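Staneck Building Cubes – Set-up and Play Guide

Section 5: Marking out your table and building your first stack

Updated 9 Aug 2019

By now you should have unpacked the box, checked the cubes against the list in Section 2 and given them a wipe with a soft cloth. We know it is tempting to tip everything out and start on a tower straight away (and if there are small children at your elbow you may already have done so!), but a little time spent on the table first will make all the later games easier to play and a good deal easier to score.

What you will need

Your set of painted wooden cubes
A roll of black tape
A ruler or tape measure
A pencil
A pair of scissors
A table that you do not mind putting tape on

A word about tables

Any flat table will do. A pale one is nicest, as the black tape shows up clearly and so do the colours of the cubes, but please don't go out and buy one. Old kitchen tables, workbenches and desks that have seen better days are all perfectly good. Scuffs and stains make no difference whatever to the game. Old screw holes are no trouble either, so long as they lie flush with the surface and you don't set a cube half over a large one.

CAUTION: Tape can lift varnish, paint and wax. Try a short piece on the underside of the table and leave it overnight before you mark out the top. Never use tape on a polished or antique surface. The Dolance play board, sold separately, has its square already printed and can be laid over any table you want to protect.

Marking out the building square

1. Clear the table and wipe it down with a barely damp cloth. Let it dry completely.

2. Choose a spot for the square. It should be within easy reach of everyone who is going to play, and well in from the edges of the table. It needn't be in the exact middle. Many families like it a little to one side, with the rest of the table left for spare cubes.

3. Draw the inside of the square lightly in pencil. For the standard game each side measures 12 cm. If you are playing with very young children you can make it larger, and the rules in Section 7 will still work.

4. Cut four lengths of tape, each a little longer than you think you need. Lay the first along the outside of one pencil line and smooth it down from one end to the other with your thumb.

5. Lay the other three in the same way, letting the ends overlap at the corners. Trim off anything that sticks out. Cut with the scissors before the tape goes down wherever you can, as a knife will mark the table.

6. Rub out the pencil. The bare surface inside the tape is your building square.

7. If you would like a side line for the two-player games, lay one straight strip of tape to the left of the square, with a clear space between the two. A small gap in the strip will not affect play, so there is no need to pull it up and begin again if you run short.

NOTE: Tape stretches if you pull it tight, and then creeps back over the next day or so and leaves the corners open. Lay it down gently and it will stay where you put it.

Building a two-cube stack

The two-cube stack is the start of nearly every game in this guide. It sounds like nothing at all, but do practise it a few times, particularly if you have shaky hands or an excitable opponent.

1. Take one red cube and one yellow cube.

2. Set the red cube down inside the square. All of its bottom face must be on the bare surface. A cube resting partly on the tape will tilt a little, and the tilt gets worse with every cube you add.

3. Let go of the red cube and see that it sits flat.

4. Hold the yellow cube lightly by two opposite sides, bring it over the red one and lower it straight down.

5. Let go with both sides of your grip at once, and draw your fingers outwards before you lift them. Lifting too soon is the commonest way to bring a stack down.
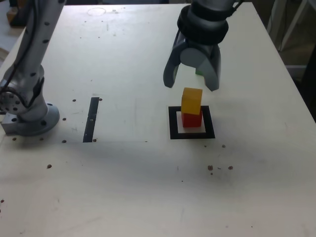
Reading time for this section: 5 minutes

A stack like this one, red below and yellow on top, counts as a good stack. The yellow cube is slightly out of line with the red and the edges don't quite match up, and for a stack of two that is quite all right. You are welcome to straighten it before the next turn, using one finger on the upper cube, but you don't have to.

For taller stacks you will want to be fussier. A small shift at the bottom is carried all the way up, and by the time you reach the fourth or fifth cube there may be very little left to build on. If you are following the pattern cards, get into the habit of squaring up each cube as you go.

NOTE: The colours matter in the card games. Red goes on the bottom unless the card says otherwise. If you find any of the colours hard to tell apart, put a small pencil letter on one face of each cube and keep that face towards you.

CAUTION: The cubes are solid and fairly hard. Keep stacks low when babies are nearby, and don't let anyone build above their own eye level.

If your stack keeps falling

The bottom cube rocks. Look underneath it for crumbs or a curl of tape. Turn the cube on to another face and try again.

The top cube slides. There may be dust or a trace of polish on one of the faces. Wipe both cubes with a dry cloth.

The table wobbles. Fold a piece of card and put it under the short leg. We have all done it.

Clearing away

Take the stack down from the top, one cube at a time, and put the cubes back in their tray with the lid on loosely. The tape can stay on the table between games if it isn't in anyone's way. When you do want it off, peel it back slowly and low to the surface – a hairdryer on a gentle setting helps with tape that has been down for a long while – and clean off any stickiness with warm soapy water.

Spare cubes can be ordered singly through Sandu, quoting part number 68 and the colour you need.

Section 6 begins with the three-cube patterns and the first of the two-player games.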